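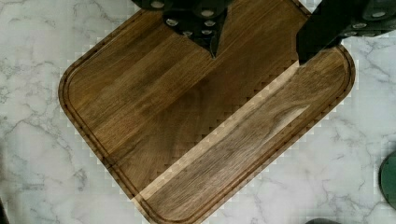
Chapter 4
Wood and Water

4.1 Why a board moves

Every piece of wood in a house is still exchanging water with the air. The tree was cut long ago, the board was dried, planed and sold, and yet it continues to take in moisture in a damp month and to give it back in a dry one. When it takes in water it becomes wider. When it gives water back it becomes narrower. Woodworkers call this movement, and most of the rules in the second half of this book come from it.

The movement is not equal in all directions. Along the grain, a board changes its length so little that we can leave it out of our calculations. Across the grain the change is large enough to split a table top or to lock a drawer. For this reason a maker must always know in which direction the grain runs before he or she decides where to put glue, and where to put a screw that is allowed to slide.

A wide surface is often made from several narrow strips, glued edge to edge with the grain of all the strips running the same way. A cutting board of dark brown hardwood is a familiar case, and the strips in it may differ a little in tone. Because the grain is parallel, neighboring strips swell and shrink in the same direction, and the glue line between them has little to resist. If one strip were turned across the others, the joint would be under strain with every change of season.

4.2 The Holloway table

My first teacher, Anoma Cassim, kept in her workshop in Clistham a small table which had been made by a pupil. The top was well chosen and well polished, but the pupil had screwed it tightly to the frame on all sides. In January, when the heating was on day and night, the top opened with a crack from one end to the other. It had been ordered by a family called Holloway, who sent it back, and she never repaired it. She preferred to show it to new pupils – usually before they had touched a tool.

We will return to this table in section 4.5, where we compare three ways of fixing a top so that it can move.

4.3 Some words we shall need

Moisture content: the weight of the water in a piece of wood, given as a percentage of the weight of the same piece when it is fully dry.

Equilibrium: the condition in which the wood neither gains nor loses water, as long as the air around it stays the same.

Tangential direction: across the grain, following the growth rings. In most woods the movement is greatest here.

Radial direction: across the grain, from the center of the tree to the bark. The movement is smaller than in the tangential direction – in many woods about half.

Before you continue, take a short offcut from your own workshop and weigh it on a kitchen scale. Write the weight on it in pencil, together with the date, and keep it in the room where you work. You will weigh it again at the end of the chapter.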